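Serra freight desk: progress report to the fund, April 17, 2022

Well, we're over the hump with the haulage trial, and I'm much happier than I was when I last wrote! Your grant has now paid for 64 shared loads out of Flirnness, most of them small retailers' pallets that used to sit at the quay waiting for a full lorry.

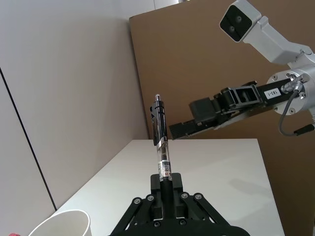 Clear-barrelled pen, held upright.

The Vasteto run is the one I'd brag about. Waiting time at the gate is down by 23 minutes a load, and the shops have noticed (two of them rang to say so, bless them). Herard is still a headache – the customs paperwork gets keyed in twice and the late fees keep coming, £800 of them so far. I've asked for one shared form and I'm chasing it.

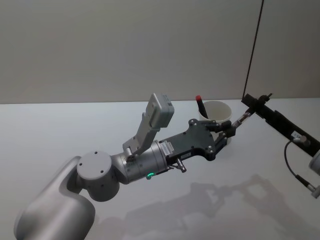

Silver-grey arm over the pale grey tabletop.

Spending is on budget apart from those fees. I'd like to move £200 from printing to cover part of them, if you're happy with that – a quick yes by email would do. Next up is a second weekly slot at Flirnness, and I'll send the load sheets at the end of April.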